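## Old Dell tower, seller says it's "fully upgradeable." Is it?

**Soledad Montes**

I'm looking at a used Dell tower from a shop called Camoron. The listing says 114 dollars, "fully upgradeable, takes any part." I have trouble believing that about any computer, let alone an office one. I only want a better graphics card and maybe a second drive. What should I check before I pay?

---

**Rigoberto Quezada**

"Takes any part" is sales talk. Ask them to take the side panel off and lay the case down so you can look at the power supply label. Read the wattage yourself and compare it with what the new card needs – don't go by the listing.
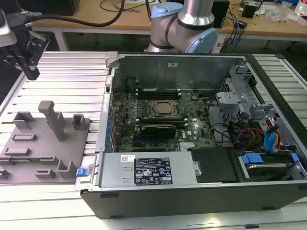 Blue plastic on these usually marks what comes off without tools: card clips, drive carriers, latches. That makes swapping a drive easy. It tells you nothing about whether a bigger card will fit. Measure from the rear slots to the drive cage and take off a little for cables. Also check for a spare SATA power plug. And a Dell board may not accept a standard power supply, so look up the exact model before you buy a replacement.

---

**Isauro Figueroa**

I put 4 sticks of memory in mine and it only saw 2. Never found out why. I'd pass.

---

**Rigoberto Quezada**

Could be a bad slot, could be the wrong memory. One machine doesn't prove much. Soledad, get the model number first and post it.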